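J'ai relu cet hiver mes vieux carnets sur la manipulation des foules, et il y a une chose que j'écrirais autrement aujourd'hui. À l'époque je cherchais un centre, une salle où l'on décide. Je crois maintenant que la répétition suffit.

Pendant 3 mois j'ai noté chaque formule entendue deux fois dans la même journée, à la radio, sur les affiches ou dans les lettres d'information que je reçois. Je me suis arrêté à 107. Les mêmes mots reviennent, « pédagogie », « adhésion », « acceptabilité » -- et on finit par les employer à table.
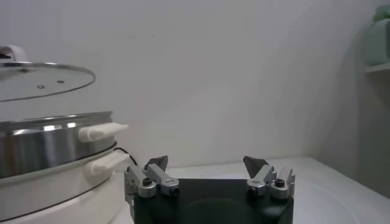

Le cuiseur, avec ses deux poignées l'une au-dessus de l'autre.

La lettre Pistiser, que je lis depuis longtemps, a repris 11 de ces formules dans un seul numéro de mars. Je leur ai écrit. La réponse, polie, en contenait deux autres. Je ne pense pas qu'on leur ait dicté quoi que ce soit.

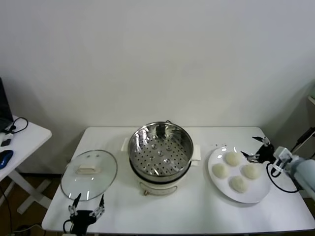 Ce que je fais depuis

J'ai coupé les alertes du téléphone et je lis les nouvelles une fois par jour, vers 18 heures. Quand un mot me gêne, je le remplace par un mot plus simple et je regarde si la phrase tient encore. Souvent elle ne dit plus grand-chose. Le forum Hadar a un fil là-dessus, plus de 1 000 messages, assez inégal -- les premières pages valent la peine, ensuite ça tourne à la dispute.
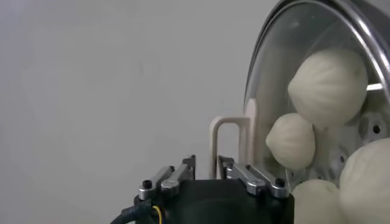
Le mur gris clair.

Je reprendrai la liste en octobre, avec les affiches de la gare en plus.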